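### 3.2. Superficies de apoyo y prendas de punto

El doblado doméstico rara vez se hace sobre una mesa despejada. En las viviendas del estudio Merken, la cama fue el lugar preferido para ordenar la ropa limpia, por delante del sofá y de la tabla de planchar. La cama ofrece una superficie amplia y a buena altura para quien trabaja sentado en el borde, pero casi siempre está cubierta por una manta o una colcha cuya textura influye en el resultado. Una prenda de forro polar extendida sobre algodón liso se desliza al tirar de una manga. Sobre un tejido de pelo se queda sujeta, y el doblez conserva mejor su posición mientras se prepara el siguiente.

Para este apartado se revisaron 211 episodios de doblado de jerséis, sudaderas y prendas de forro polar, tomados del registro general de 4,000 episodios descrito en la sección 2. Se excluyeron las prendas con cremallera completa, que se tratan en la sección 3.4, y las de talla infantil. En cada episodio se anotó el tipo de superficie, la orientación inicial de la prenda, el número de dobleces y la necesidad de rehacer alguno de ellos. La codificación siguió la pauta de Dendthorpe, con una modificación: el doblez de hombro se registró aparte del doblez de manga, dado que en los tejidos gruesos ambos no siempre coinciden.

La disposición más habitual fue la longitudinal, con la prenda plegada a lo largo y el cuerpo reducido a una banda estrecha (figura 4). En esta disposición el borde donde se apilan las capas queda más alto que el resto y sirve de referencia para el doblez siguiente. También es la zona donde aparecen más defectos. Si una manga ha quedado arrugada en el interior, el borde se abre y hay que volver a empezar.
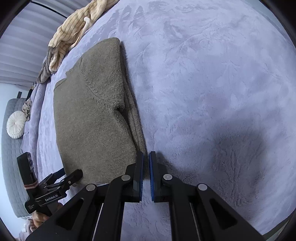

**Figura 4.** Jersey de forro polar gris oliva, doblado a lo largo sobre una manta de felpa lavanda con motivo de hojas en relieve.

El segundo factor considerado fue el contraste entre la prenda y el fondo. Los participantes no lo mencionaron de forma espontánea en las entrevistas, aunque varios reconocieron, al ser preguntados, que les cuesta alinear una prenda oscura sobre una colcha oscura con luz de tarde. Las mantas lisas o con dibujo tono sobre tono dieron menos problemas que las estampadas. En estas últimas, las líneas del estampado se tomaban a veces como guía y el doblez salía torcido respecto al eje de la prenda.

El grosor impuso otra limitación. Con tejidos polares y puntos gruesos, el tercer doblez transversal tiende a levantarse en cuanto se retira la mano. Algunos participantes lo resolvieron presionando con el antebrazo durante unos segundos; otros renunciaron a ese doblez y guardaron la prenda más larga, lo que obliga a usar cajones profundos o estantes abiertos. En las viviendas con cómodas de la serie Justa, de cajón bajo, predominó el enrollado.

El desgaste del tejido también merece un comentario. Las prendas con bolitas en la superficie se adhieren entre sí al apilarlas, y al sacar una del montón se desordenan las contiguas. El protocolo Mahrous recomienda alternar prendas lisas y prendas de pelo en la misma pila. En nuestra muestra casi ningún hogar lo hacía: las pilas se ordenaban por persona o por temporada, y el jersey de uso más frecuente terminaba arriba con independencia de su textura.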